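How to log a fold run for the Gravby club project

Quick notes for anyone joining the towel task this term. Written fast before the November demo, sorry for typos. You need the two-arm setup, one towel, the shared run sheet and half an hour or so.

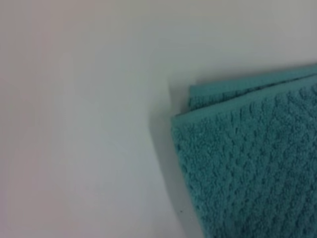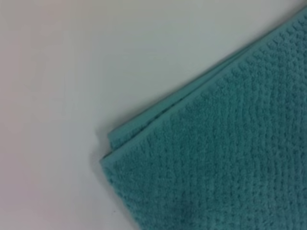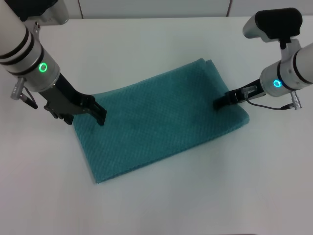

Teal towel, white table. Wrist views first, head view last.

The run sheet is where most new people lose marks, so do it properly. One row per run, no exceptions, even the rubbish ones. Give the row a run number, then the views you saved, then a fold note. Fold note means what the layers are doing at the end – for this towel I'd write "flat rectangle, lies diagonal, second layer peeking out along top edge". Not "ok". Not "good fold". We had 788 rows at the last tidy up and far too many of them just say ok.

Steps, in order:

1. Open the Skakotico sheet, make a new row BEFORE you start the arms.
2. Towel flat on the table, arms at home position. Check both wrist views are live.
3. Start recording. Run the fold. Hands off until both grippers have let go.
4. Stop, save, then write the fold note straight away. You will forget by the next one.
5. Repeat. 4 runs, then swap operator.

A full session is 24 runs. If you only manage half that then fine, log what you have.

Scoring the fold. Use the head view for overall shape and the wrist views for the corner. Look at the hem bands – if the top one and the one behind it show as two seperate steps, the layers are offset and it goes down as a partial. Lined up is a pass. Bunched or dropped is a fail, and say which.

Files go in the Ovavham folder, under your own initials. Don't rename them after, the script reads the names and falls over.

Demo group is Pathirana, 4 people max at the table. Sheet locks at 6pm the night before so get your rows in.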